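About the Drosten Manipulation Club

The club was started by Aurelio Alcaraz and meets every Thursday in term time. It has 30 members in 3 sections: grasping, mechanics and software. 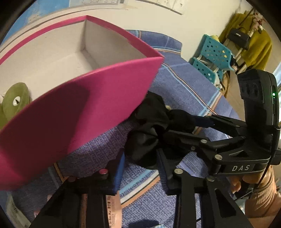 Grasping members record demonstrations by hand and use them to train a sorting policy. Each household task is repeated 100 times with small changes in layout. Crumpled cloth, such as the black piece against the pink box, is harder to model than a rigid tube. Ramiro Tejada reviews the recordings.

New members join in September. No programming experience is required.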